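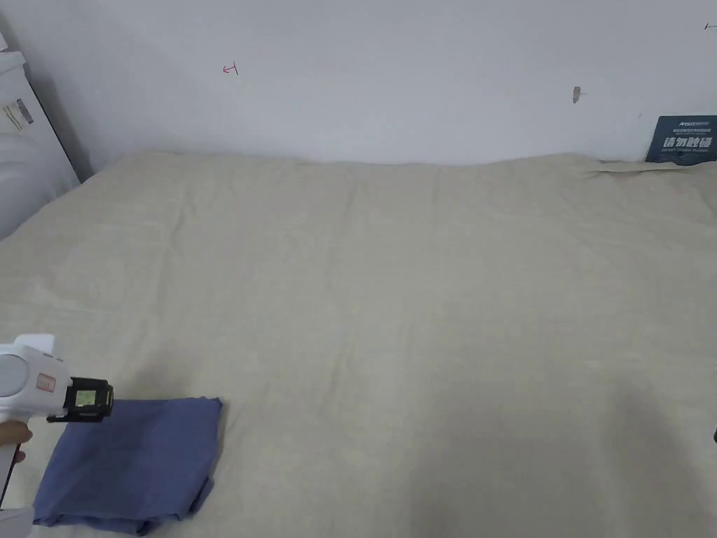

The Fasus Reading Bible is a single-column edition in four parts, sold as a boxed set or one part at a time. I bought the boxed set in January to replace a double-column study Bible whose spine had failed at Isaiah. Most of my reading is done last thing at night, so a volume has to lie open by itself on a surface with some give in it, such as a pale beige sheet with a few shallow creases. Part one does this from the middle of Exodus onwards. Before that the front board lifts and the first leaves turn over unless held.

Text and layout

The text is set in one column with verse numbers in the outer margin. Chapter numbers are small and sit on the same line as the text. There are no cross-references, no study notes and no section headings. Anyone who reads straight through will find this an improvement. Anyone who has to find a verse quickly in a meeting will not, as the marginal numbers are pale and some fall level with the wrong line where two verses share it.

Poetry is indented by sense lines, and the longer psalms benefit. Psalm 119 keeps its stanza breaks and the Hebrew letter names. Lamentations does not keep its letters, which is inconsistent. Quotations from the Old Testament in the New are set in ordinary type with nothing to distinguish them. In Hebrews I wanted italics.

The longest part runs to 634 pages and takes in the prophets. It is the heaviest of the set and the least pleasant to hold up in bed. I read it flat.

Paper and binding

The paper is thicker than ordinary Bible paper and takes pencil without denting. A fine fibre-tip pen showed through on the reverse in Ruth, so I went back to pencil. Ghosting from the printed text is slight under a bedside lamp and worse in daylight.

All four parts have sewn bindings. Each has one ribbon, and the ribbons are too short: in part two mine reaches the foot of the page with almost nothing to get hold of. The end was not sealed and began to fray. Clear nail varnish fixed it.

The slipcase is tight. Pulling out the first volume by the head of the spine will damage it in time. I push from the open side with two fingers, and I have since stopped using the case for the part I am reading.

The reading plan

A folded card gives a plan for the whole Bible in 18 months, with 3 chapters on most days and 2 on days when one of them is long. It goes through in printed order and does not alternate Testaments. I have kept to it apart from a gap in Numbers. The card has tick boxes too small for a normal pencil, and it assumes that the reader has the complete set. Bought separately, part four comes with the same card and no indication of where to begin.

Compared with the Wedby

The nearest alternative is the Wedby one-volume reader. It costs less, has maps, and will go in a coat pocket. Its type is smaller and its paper thinner, and the inner margin disappears into the gutter towards the middle of the book. I lent mine to Cremilda Rezende from our Wednesday-free house group, the one that meets only when the hall is available, and she preferred it for carrying to church. For that use I agree with her. For reading a whole epistle at a sitting the Fasus is better, and I no longer lose my place at the foot of a column.

Faults

One leaf in Acts was uncut at the top corner and had to be slit with a knife. The contents page in part three lists Obadiah before Amos, though the books themselves are in the right order. I wrote to the publisher about both and had a short reply saying the contents page would be corrected at the next printing.

Verdict

Recommended for continuous reading at home. Not recommended as an only Bible, or for anyone who teaches from the page. Buy part four first if unsure, and check the ribbon.

Last updated: January

Related reviews
Fagundes wide-margin New Testament
Inville clip-on book lamp
Wedby one-volume reader, second printing
Pencils and dry highlighters for thin paper
Fagundes pocket Psalter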